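Produce cell: padding wear on the wide finger and grip force for large fruit
Board: Cell Maintenance and Set-up

oyalcinkaya wrote:
Colleagues, I should be grateful for views before the set-up sheet for the produce cell is reissued. Two points are open. The first is the inspection interval for the padded finger and the wire frame that lies over it. The second is whether the plain dark fingers require a separate closing limit for the melon. Both sets are shown, the padded finger next to the basket first, the plain pair second. 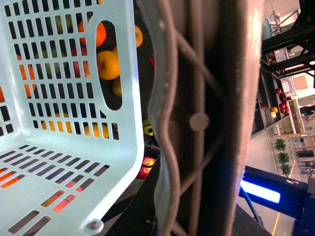
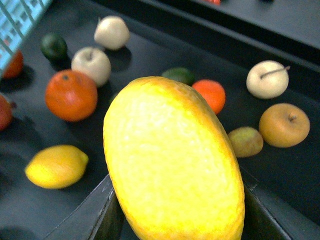

Plomard Handling Laboratory – Cell Support Group

The present sheet calls for the padding to be inspected every 200 cycles. The log stood at 621 cycles when I took over the cell, with three inspections recorded and no defect noted at any of them. I propose to extend the interval. The closing limit has not been altered since December.

Oğuzhan Yalçınkaya

a_cadwaladr wrote:
I would not support an extension on the basis of three inspections. The padding on the wide finger has a fibrous surface, and in my experience such material wears first where the wire crosses it. A check by eye will not find this. The rods should be lifted gently at each crossing and the pile beneath them felt with a fingertip. Does the present sheet ask for that? My copy says only "inspect padding".

oyalcinkaya wrote:
It does not. Your copy is the current one.

s.pace wrote:
I agree with Mr Cadwaladr on the method and disagree on the interval. On the Zuvik cell we lifted the rods at every inspection and bent two of them by doing so. A bent rod catches on the slots of a basket, and a basket of the type in the first picture has a great many slots. I would keep 200 cycles for a check by eye and lift the rods only at the monthly service.

a_cadwaladr wrote:
The rods at Zuvik were of a lighter gauge, if I recall correctly. I accept the general point.

saadet.basaran wrote:
With regard to the second question, please do not write a limit for "the melon". Write it for the width of opening. The operator selects the fruit by name on the Jastura controller, and a name entered wrongly brings in the wrong limit with it. We had a pear set closed upon with the melon value and the stem end was marked. If the limit follows the measured opening, the name does not matter.

K. Botha wrote:
I must differ here. A large orange and the melon gripped across its narrow part may give nearly the same opening, and they should not necessarily be held with the same force. The melon is long and will swing if it is held low down. Names should be retained, with the opening used as a check upon them. The controller can refuse to close if the two disagree by more than 11 mm.

saadet.basaran wrote:
That would be acceptable to me, provided that the refusal is recorded in the log and cannot be cleared from the pendant.

s.pace wrote:
May I also ask that the sheet state how the faces of the plain fingers are to be cleaned? The version I have, Su 217, mentions a damp cloth but does not say what is to be done with wax from the artificial fruit. We use warm water with a little washing-up liquid – nothing stronger – and dry the faces before the arm is released.

oyalcinkaya wrote:
Thank you all. The draft will keep 200 cycles for the check by eye, place the lifting of the rods under the monthly service, and adopt Botha's arrangement with the condition added by Ms Başaran. Cleaning will have its own paragraph.

a_cadwaladr wrote:
I should still like my objection to the monthly lifting entered against the draft. Fortnightly would be safer until we have a full set of readings.

oyalcinkaya wrote:
It has been entered.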